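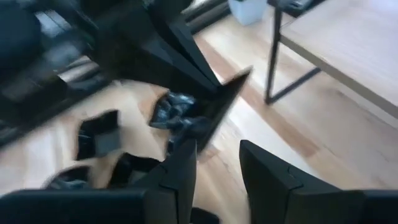 Helline Home Tidying: Frequently Asked Questions

Booking and visits

What does a Helline visit include?

A standard visit covers picking up, sorting and putting away in the rooms you choose. We clear the floor, then work through tables, shelves and open storage. Sweeping is included once the floor is clear. Mopping, windows, ovens and bathrooms are not included. If you need a deep clean, book a cleaning company for the day after we come.

How long is a visit?

Three hours. Most living rooms and kitchens can be done together in that time. A garage or a packed spare room usually needs its own visit. You can book two visits back to back, with a break at noon.

Do I have to be home?

You need to be there for the first half hour so we can walk through the rooms together and agree on what goes where. After that you can leave if you want to. Please keep your phone on. If we have a question about an item and can't reach you, we set it aside on a table and go on with the rest.

How do I book?

Use the form on the Bookings page or call the office in the morning. We confirm by email with a start time. If you don't see the email by the next day, check your spam folder before calling.

Where do you work?

We cover all of Pakzad and the streets on the north side of the river as far as the bus depot. We've tidied more than 200 homes there. If you live outside that area, you can still write to us, but there is a travel charge and the wait is longer.

Can I change or cancel?

Yes, up to noon the day before. After that we charge half the visit. If we have to cancel, you get your deposit back or the next open slot, whichever you prefer.

Before we arrive

Should I pick up first?

No. Leave things where they are, including what's on the floor. When people pick up in a hurry, things go into closets and drawers, and then we spend the visit taking them back out. The exceptions are medication, cash, passports and anything breakable that is sitting on the floor. Put those away yourself, please.

What about pets?

Keep them in a room we aren't working in. Cats get into open boxes and we would like to close them.

Do I need to buy bins or baskets?

Wait until after the visit. Many homes already have enough containers once the half-empty ones are combined. If you do need more, we measure the shelf or the corner and write the size down for you. We don't sell containers and don't get paid to recommend any.

On the floor

Where do you start in a messy room?

With the floor, at the door, working inward. Everything soft goes in one pile and everything hard goes in another. Bags get opened and checked before they are treated as trash. Paper goes in a tray to be looked at last.

Do you throw things away?

Only what you have told us to throw away, and food wrappers. A crumpled bag can have a receipt or a charger in it, so we look inside. Anything we think is trash but aren't sure of goes in a clear sack by the front door, and you decide. The sack is yours to put out.

Dark things get lost on the floor of my living room, mostly under the chairs and the sofa. Any advice?

Put one open container near the place where things get dropped and empty it every night. A light-colored one is easier to find in the evening. Don't buy one with a lid. People set things on top of the lid and the floor fills up again.

Also, run a flashlight along the floor at a low angle before you sweep. Black socks, cables and hair ties show up right away.

Will you move furniture?

We move chairs, side tables and anything one person can lift. We pull a sofa forward if it's on felt pads or casters. We don't move pianos, full bookcases or anything attached to a wall. On wood floors we lift and don't drag. If you already have scratches, point them out during the walk-through so they can be noted.

Can you clear under the bed?

Yes. Tell us when you book, as it takes longer than people expect.

On tables and shelves

How do you decide what stays out on a table?

We ask what you do at the table. If you eat there, it should be clear enough to set without moving anything. One or two things can stay at the far edge. A small plant is fine at a corner, where it won't be bumped by elbows. Mail is not fine, in our view, but it's your table.

What is a riser good for?

A riser is a low shelf on short legs that stands on a table or counter. It gives you a place for small dishes and leaves the surface in front of it free. Put it toward the back. Keep one kind of thing on top and don't stack. 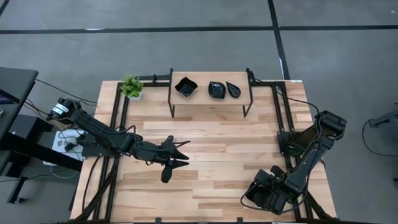

Three black dishes in a row on a low riser at the far edge of the table.

My small dishes are all different shapes and won't stack. How should I store them?

Line them up. Dishes with wavy rims, ovals and teardrop shapes take up more room when you try to nest them, and the rims chip. A single row on a riser or a shallow shelf works for a short set. If you have more than fits in one row, keep your favorites out and wrap the others.

Leave a finger's width between pieces so each one can be picked up without touching its neighbor.

Do shiny black dishes need special care?

They show dust and fingerprints more than light ones do. Wipe them with a dry soft cloth. If water spots are a problem, dry them by hand and don't let them air dry. Check the maker's instructions before putting any glazed dish in the dishwasher.

How do I look after a pale wood tabletop?

Use a damp cloth followed by a dry one, along the grain. Don't leave wet pots or plant pots standing on it. A saucer under the pot is enough if you empty it after watering. Knots and darker stripes are part of the wood and won't wipe off, so please don't scrub them. We've seen a good table spoiled that way.

Can you pack my tableware for storage?

Yes, as an add-on called Wello. We bring paper and boxes, wrap each piece separately, and label two sides of every box. Plates go in on edge. Bowls go in upside down on a bed of crumpled paper. The add-on covers up to 16 boxes, and each one is kept light enough for one person to carry down a flight of stairs.

Do you store the boxes?

We don't have storage of our own. We can take packed boxes to the Grakenine storage building if you already rent a unit there and can give us access. The loading door is on the side street and closes at 6 p.m., so a storage run has to be booked with a morning visit.

After the visit

Do I get a list of where things went?

Yes. We leave a handwritten sheet on the kitchen counter, sorted by room. It covers anything we moved to a different room or a closed cabinet. It does not list every item.

What if something is broken?

We tell you the same day and keep the pieces. Write to the office within a week. Repairs and replacements are covered up to the amount in your booking terms. Items that were already cracked or glued are not covered.

I can't find something.

Look at the sheet first, then in the tray with the papers, then in the sack by the door. If it isn't in any of those, call us. Please don't put the sack out until you have looked through it.

How often should I book?

A lot of our customers book once in April and again before the winter holidays. Homes with small children tend to book monthly for a while and then stop. There is no contract, and we won't call to remind you.

How do I reach you?

Write to Helline, P.O. Box 1674, Pakzad, or use the contact form. Messages are answered in the order they come in, usually by the next afternoon. For a visit that is happening the same day, call the office and choose option two.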